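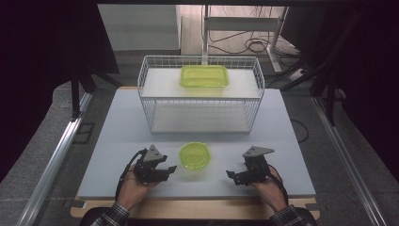 O sal e a revolta de Cernesik

Na escola aprendi que a revolta de Cernesik começou por causa da religião. Era o que vinha no manual e foi o que repeti durante anos. Em novembro li o livro da Iida Partanen sobre os arquivos da cidade e mudei de opinião.

O que ela mostra, com os registos da alfândega, é que o imposto sobre o sal duplicou em dois anos. As salinas de Bikberg empregavam cerca de 200 famílias, e quase todas deviam dinheiro ao governador. Quando a guarnição recebeu ordem para confiscar as barcas, a cidade fechou as portas. Os sermões inflamados que toda a gente cita são posteriores, pelo menos os que têm data.

O Do-yoon Chae discorda. Num artigo que responde ao livro, diz que as contas da alfândega estão incompletas e que faltam os cadernos do porto de Endmont. É verdade que faltam. Mesmo assim, acho que o argumento do sal aguenta.

O cerco durou 20 dias. A cidade rendeu-se, o governador foi substituído e o imposto baixou no ano seguinte. As queixas religiosas ficaram sem resposta durante mais uma geração, e não houve nova revolta.

Ainda me falta ler o capítulo sobre a família Lachance, que comprou as salinas depois. Quando o acabar escrevo outra vez.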